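Visit Report: Zallov Training Floor, February

A delegation from Fourie visited the Zallov training floor in February to see how examples are gathered for the company's learning system. Korkor Odoi, who manages the floor, received the group. The task under study was the handling of a pencil case and the items that go with it.

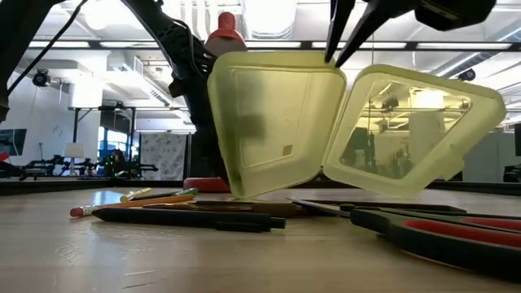 Etornam Bawa
Program Officer, Fourie

Each example is a full recording of one attempt, made by an operator who guides both arms. The target for this task is 126 accepted examples. Pens, pencils and markers are laid out differently from one attempt to the next, so that the system does not learn a single arrangement.

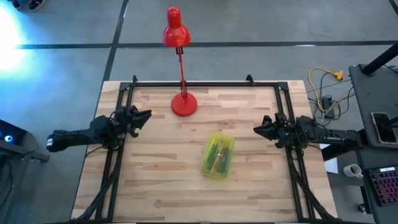
Operators work in pairs and change places at set times. Boris Baláž, who reviews the recordings, explained that failed attempts are kept under a separate label – they are used later to teach recovery. The delegation asked how two reviewers settle a disagreement. A third reading is requested, and the example is held back until then.
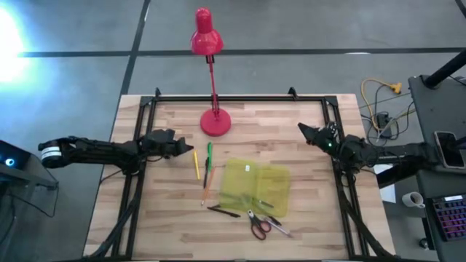
Two-arm station with pens, scissors and the case on the table.

Fourie has asked Zallov for a copy of its labeling guide. A return visit is planned once the first 100 examples have been reviewed.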